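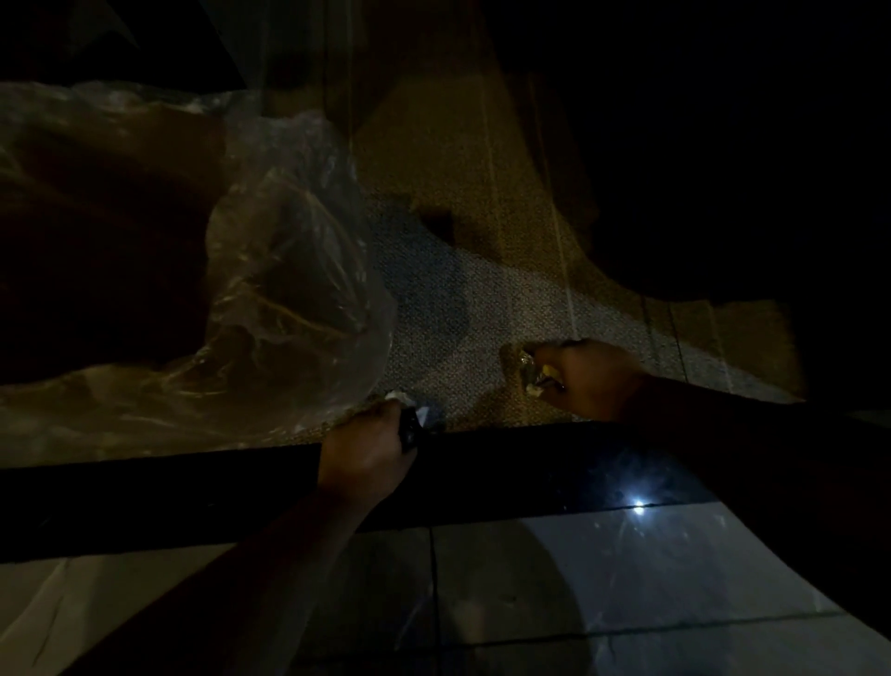 September 30, 2022
Drita Softić
3 comments | 14 shares

Back in the low recess at Plumstead, second go at it. I've been looking forward to this one all week, which says something about me, but I do love a hole that goes somewhere. The August entry has the background (Doina's writing, so you can read it). Short version: draught along the floor tiles on cold mornings, draught comes from behind the ledge, and every cupboard on that wall has been blamed in turn.

Working light was poor again. The ceiling fitting doesn't get in past the ledge, and the far corner may as well be down a well. Need to bring the long lead next time and hang a lamp inside.

Opening width 797 mm, taken twice, same answer both times. Depth is harder to get because the tape keeps riding up on the ledge, but some 300 mm to the first place it touches anything. I'd like Doina to repeat that with the folding rule before we cut anything on the strength of it.

Clearing out came first. Wrappers and scrunched paper go in the rubbish, anything with writing on it goes in the tray by the sink so we can have a look at it in daylight. I know the rule is bin it all, but last time the tray gave us the old Uchida delivery slip, and that slip is the only reason we know when the back wall was boxed in! So the tray stays. Please don't tip it out when you're tidying.

Plastic stays spread on the left side while the work goes on. It's a nuisance (it creeps, and it bunches up just where you want your knuckles) but it catches crumbs that would otherwise go down behind the ledge, and I'd sooner wrestle with plastic than pick grit out of that gap with a bent wire again.

Now the good bit. Probed the larger hole with the thin rod and got 80 mm in before it met anything. What it met was springy. Not hard like pipe, and not crumbly either. I went in at three or four different angles and it gave a little each time and pushed back. My money is on old packing stuffed in when the Osine pipework was taken out. Doina thinks it's a bag of something. We have a bun riding on it.
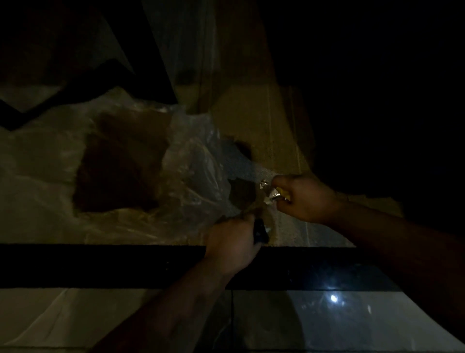 At the larger hole, plastic bunched up on the left. Yellow-handled tool in the right hand with a bit of foil at the fingertips.

Foil: I want to try it as a backing for the filler. Push a scrap in, open it out a bit, fill against that. Doina has done it with card and says card sags once the filler goes on. Foil ought to hold its shape better and you can mould it with a fingertip, which is a lovely thing to work with in a tight spot. It may of course tear. Do a trial on the offcut board first, two holes side by side, one with card and one with foil, and leave them both over a night or two before deciding.

Filler: we still have most of a tub of the Nima. It goes off quickly, so mix small, a bottle cap at a time. I wrote "an egg cup" last time and that was far too much.

Edges are the thing to be careful with. The rough grey patch is speckled all over and any smear of white is going to shout. Doina suggested stirring a pinch of the sweepings into the last skim to break up the colour. I think that's brilliant and I'm cross I didn't think of it. Keep a spoonful back in a jar, labelled, with the lid ON.

Smaller hole: left alone for now. Would like to know whether the two join up. Easiest test is probably a smoking taper at one and a wet finger at the other, but not with all that plastic lying about, so that has to wait until it's rolled up and out of the room. Could try a strip of tissue taped over the small one instead and puff into the big one with the bulb from the camera-cleaning kit. Quick, harmless, and I rather want to see it flutter.

To do

- lamp and long lead
- depth again, folding rule (Doina)
- tissue test on the smaller hole
- offcut trial, card against foil, write the results on the board itself as well as in here
- ask whether anyone has kept the Osine drawings, even a bad copy would do
- new bristles or a new brush, the old one is shedding more than it sweeps
- knee pad!! Those tiles are merciless

Doina, if you get in before me, the thin rod is standing behind the door with tape round it at the 80 mark. Leave the tape where it is, please. I want to try the same hole again with the blunt end and compare.

D.S.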